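# Jar storage and returns: frequently asked questions

Applies to the refill cupboards at the Netlow and Drolden sites. Fittings are by Bunitz; jars are supplied by Furtado.
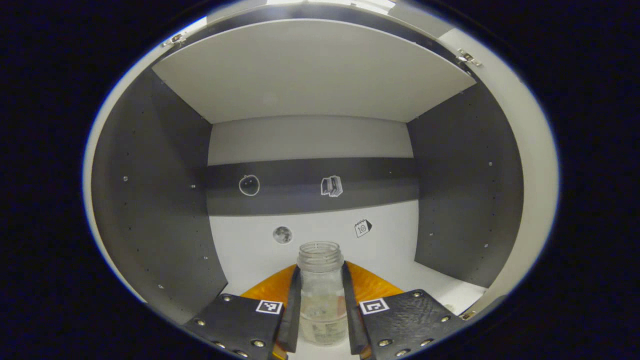

Questions on deposits and accounts are dealt with on a separate page.

## Which jars can go in the cupboard?

Clear glass jars with a threaded neck, up to 402 ml. Taller bottles and clip-top jars go in the crates under the counter. The clearance between shelves is fixed and can't be altered on site.

## Should the lid be on or off?

Off. Lids are kept in the drawer below, sorted by diameter. A jar stored with its lid on traps moisture and tends to hold the smell of whatever was in it last.

## Do jars stand upright or upside down?

Upright, on their base. Upside-down storage puts the weight on the rim, where small chips are most likely to start. It also leaves a ring on the shelf paint.

## Does the paper label have to come off?

Only if the jar is going to hold something different. For a like-for-like refill the label may stay, provided it can still be read and isn't lifting at the corners.

To remove a label:

1. Fill the jar with warm water and stand it in a bowl of the same.
2. Leave for 75 minutes.
3. Peel from one end. Don't scrape with a knife.
4. Rub off any remaining glue with cooking oil and bicarbonate of soda, then wash as normal.

## There is a whitish film inside my jar. Is it dirty?

It may be limescale, dried food or detergent residue. Try a spoonful of white vinegar in warm water, left overnight. If the film comes off, wash and rinse the jar and put it back in use. If it doesn't, the glass may be etched from repeated dishwasher cycles. Etched jars are accepted for dry goods at Netlow. Drolden doesn't take them.

## How many jars fit on a shelf?

Seven across and four deep for the standard size. Leave a finger's width between them. Jars pushed tight together are awkward to lift out and knock at the shoulder.

## How is the cupboard cleaned?

Wipe the white panels with a damp cloth and washing-up liquid, including the underside of the shelf above. Avoid bleach and scouring pads. Dry before reloading.

## What about chipped rims?

Run a dry cloth round the thread. If it snags, the jar is withdrawn. Withdrawn jars go in the grey tub and not in the bottle bank bag, which is for whole glass only.

## Can I bring jars from elsewhere?

Yes, if the neck takes a Furtado lid. Test the fit before filling: the lid should turn smoothly and stop without rocking. Jars that once held paint, glue or cleaning products are refused, however well they have been washed.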